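Chapter 2
Recruitment of Academic Staff

2.1 Introduction

A teaching institution is staffed through a sequence of formal steps: the post is approved, the vacancy is announced, applications are received and screened, candidates are interviewed, and an offer is made. Each step produces a written record. This chapter covers the first three. Interviews and offers are treated in Chapter 3.

The terms used here follow those of Chapter 1. A "post" is a position with an approved salary. A "vacancy" is a post with no holder. The two are often confused in practice, and the confusion leads to announcements for positions that have not been funded.

2.2 From informal to open recruitment

Early technical colleges filled most teaching posts by private letter. The Stostari Technical School, founded in 1871, appointed its first instructors on the word of its principal alone. In 1875 its governors began to require a printed notice for every post above the grade of assistant. The notice gave the subject, the salary and a closing date, and asked for two letters of reference. Apart from the salary, which many colleges now leave out, the same items appear in most notices today.

Open recruitment has a cost. Wanigasekara's study of hiring at Ironent College examined 504 applications for teaching posts in engineering departments. Around a third did not meet the minimum qualification stated in the notice. Shiuli Wanigasekara traced most of these to loose wording -- in particular, to the phrase "or equivalent" used with no list of accepted equivalents.

2.3 Contents of the vacancy notice

A notice should state the rank, the department, the minimum degree, the required years of teaching or industrial experience, and the closing date. It should also say whether the post is permanent or for a fixed term. Duties are given in one or two sentences. Long lists of duties belong in the job description, a separate document discussed in Section 2.5.

Where the work includes laboratory teaching, the notice should name the laboratory and the level of the courses. A candidate for a lectureship in mechanical engineering may have taught only theory, and the screening panel cannot judge practical experience that it did not ask for.
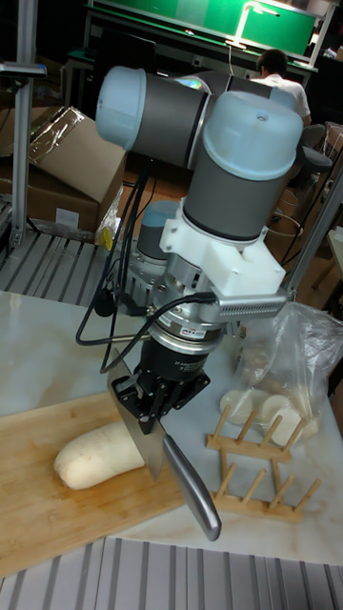
The closing date must allow enough time for candidates to obtain references. Tsakiris College allows four weeks for senior ranks and three for all others. Shorter periods are permitted for temporary cover, but the reason must be entered in the file.

2.4 Receipt and screening

Applications are numbered in order of arrival and checked against the notice. No criterion may be added at this stage. If the panel finds that a necessary requirement was left out, the vacancy is withdrawn and announced again. The Zorow case, set out in Section 2.6, shows what follows when this rule is ignored.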